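Why Wood Has Stripes
April
By Nahuel Riquelme

Go and find something made of wood. A door, a shelf, a table, the floor under your socks, anything. Now put your nose right up close to it. See the stripes? Those stripes are called grain, and I have been a bit crazy about them ever since I was seven and spent a whole rainy afternoon driving a toy car along the lines in my grandmother's table.

So where do they come from? To answer that, we have to go inside a tree.

A tree doesn't grow the way you do. You get bigger all over. A tree gets taller only at the very tips of its branches, and it gets fatter by adding a new layer just under the bark. It's like pulling on a new sweater every year and never taking the old ones off!

In spring there is usually plenty of water, so the tree grows fast and makes pale, light wood. Later in the summer it slows down and makes wood that is darker and tighter. Then comes winter, and in cold places the tree takes a long rest. One pale band plus one dark band makes one year. Cut straight across the trunk and you'll see the bands as circles, one inside another, like ripples in a pond. I once counted 230 rings on an old stump near Kokovora, and it took me two tries and most of a sandwich.
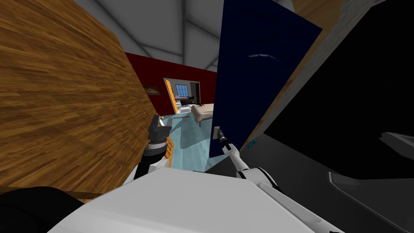
But Ülle Jõgi wrote to ask me why the wood in her house has long lines on it and no circles at all, and whether that means it came from a different kind of tree.

Good question, Ülle! It's all in the cutting. Picture a stick of rock candy with a pattern running through the middle. Slice across it and you see the pattern as a circle. Slice it the long way and you see stripes. A tree trunk works just the same. Boards are cut the long way, because a short round slice would make a pretty silly bookshelf, so the rings show up as lines.

Sometimes the lines are very straight, and sometimes they make tall pointy arches, like a stack of upside-down V's. You get the arches when the saw slices through the rings near the outside of the trunk.

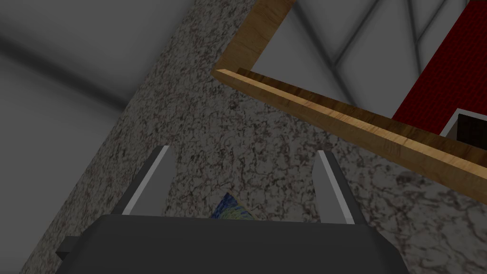 The lines also tell you which way the tree's tiny tubes were going. Wood is full of them. They are much too thin to see in most trees, though in oak you can sometimes spot the holes at the end of a board. When the tree was alive, the tubes carried water from the roots all the way up to the leaves. Think of a giant bundle of drinking straws. It's easy to pull two straws apart and very hard to snap the whole bundle in half — and that's why firewood splits so nicely along the grain and hardly at all across it.

Then there are knots. A knot is the place where a branch used to start. The trunk kept getting fatter, year after year, and the new wood had to grow around the bottom of the branch, so the lines bend and swirl like water going around a rock. Some people think knots spoil a board. I look for the ones that look like owls.

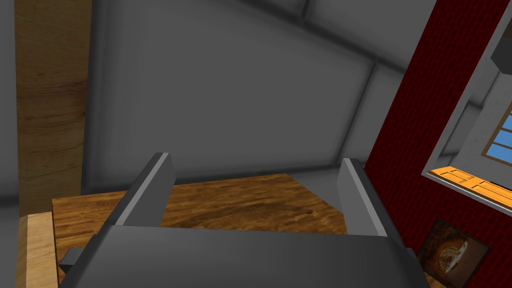

You can make your own grain at home with modeling clay. Roll out a thin sheet of light clay and a thin sheet of dark clay, put one on top of the other, and roll them up together into a fat log. Ask a grown-up to cut it for you. Cut one end straight across and there are your rings (well, a spiral, but close enough). Cut the rest the long way and you'll find stripes. If you want a knot, poke a little clay branch into the side before you cut, and squish the log around it.

My best log had an owl in it, and it's still on my windowsill.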